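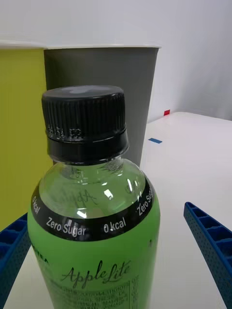 Can you fit the Marras two-finger kit to a Curnero arm without sending the arm back to the supplier?
The kit bolts straight on to the Curnero wrist plate and takes its power from the tool socket, so it can be fitted on your own bench with the keys in the box.

Search the archive Search words Go Advanced

Subject: Re: Marras finger kit, worth the money?
5 min read
Print this message
E-mail this message

Hi Rasa and everyone,

Sorry for the slow answer, I wanted to get a proper run out of it before I started telling other people how to spend their money!

Rasa Ots wrote:
> Has anyone on the list bought the Marras gripper kit from Fastwood?
> We have a Curnero arm which does very nicely with boxes but is
> hopeless with anything round. Drinks bottles are the worst. With
> the flat metal jaws it either squashes them or they spin round and
> come out label-side-back.
>
> Fastwood have quoted me 1725 for the kit with the wrist camera and
> I need to decide before the end of May, when our budget closes. The
> other one I'm looking at is the Gruvberg, which is cheaper but
> comes with no camera. What I'd like to know is:
>
> - is it a pain to fit?
> - does the camera do anything useful or is it a toy?
> - how long do the fingers last?
> - can I get spares without waiting for ever?
>
> Any views welcome, rude ones included.
>
> Rasa

Right then. We paid the same 1725 (pounds, before VAT, carriage on top, and the carriage stung a bit). We've had ours on a Curnero since the spring and it has mostly been picking up bottles, so you've come to the right person, or at least to a person who has been staring at the right sort of thing.

Fitting. Easy! It took me 43 minutes by the workshop clock and that includes going off to find a better light. Four bolts, one plug, and a second thin cable for the camera that you have to clip along the arm yourself. The clips they give you are rubbish, I used cable ties. Do leave a good loop of slack at the wrist. I didn't the first time and it pulled the plug out as soon as the arm turned over, and I spent ages blaming the software.

The software is the bit I'd grumble about. The Fastwood disc (well, stick) puts a panel into the Curnero program where you set how wide to open and how hard to close, and that's fine, quite nice in fact. But the numbers go back to the factory ones each time you restart unless you save them as a "job", and the save button is on a different page. Write your settings on a bit of paper until you trust it.

Now the fingers. They're the blue lattice type with the bumpy faces, and I've got very fond of them. The plastic tea bottles are my usual test because they've got everything that makes life hard: clear shiny shoulders, a label that can slide under the grip, and a ribbed cap that is exactly the wrong place to grab. I go for the label, below the shoulder, one finger either side, and close slowly. The first week I had the force set far too high and every bottle came up with a waist. Turn it down, then turn it down again. Once I'd found the setting for full bottles I needed a second one for empties, so save two jobs and name them something sensible.

I've just finished a long run on one pair of fingers. 2634 picks, all on drinks bottles, and the bumps on the left one are a bit smoother than they were, but it still holds. The right one looks new. I don't know why they wear differently, unless my arm comes in slightly crooked, and it might well do. I haven't tried glass, and I'd want somebody else's floor for that.

The camera is where I've changed my mind. I thought it was a toy as well. It sits so close that when the hand comes down on a bottle you get a great big picture of cap and shoulder, and I couldn't see what use that was to anybody. Then I started saving the view just before the fingers close and looking through the ones that went wrong, and it saved me days. Most of my bad picks were off to one side before the hand had even started to close. I'd never have spotted it from where I stand, there's an arm in the way. You can also get it to read print on a label if the print is big and the bottle is the right way round. "Zero Sugar" on a black band it manages every time. The small print, forget it, it's mush. And with clear plastic it will sometimes pick up the back of the label through the bottle, which gives you back-to-front words, and the reader gets very confused by those. There's a tick box for "ignore mirrored text" on the second page of the camera panel, tick it.

One more camera thing. Shiny plastic throws white glints back at you, and the finder can take a bright one for the cap. A softer light did more for me than any of the settings. I've got mine pointing up at the ceiling now and the trouble has pretty much gone away. A plain wall behind helps too. Mine used to look out over a shelf of paint tins and it kept trying to pick those up, bless it.

Spares. I ordered a second pair of fingers from Fastwood when I placed the main order and they turned up in the same box. When I rang to ask about a replacement for the camera cable I got a real human who knew what it was, and it was in the post that afternoon. So full marks there. You can't buy one finger though, only the pair, even if only one has worn. I asked.

As for the Gruvberg, I had one on loan for a bit before we bought. It's solid and it's quick, quicker than the Marras at opening, and if I were moving tins or jars with straight sides I'd be tempted by the saving. On soft bottles I couldn't get it to behave. The pads are smooth and hard, and a bottle would lift, tip and swing. Somebody on here may have had better luck, in which case do shout, I'd like to know what you did.

So for you, Rasa, with round things being the whole problem, I'd take the Marras with the camera. Ask Fastwood for the longer cable when you order (it's the same price and they don't mention it) and ask for the newer version of the panel, mine came with an old one and I had to download the update twice before it took.

If it's any use I can send you my two saved jobs. They're for the small bottles, so you'd have to open the width up for the big ones, but the force numbers should get you close. What are you picking, mostly? And are yours standing up when the arm gets to them or lying in a tray? Lying down is a different game and I've only had a few goes at it.

All the best,
M.

Print this message
E-mail this message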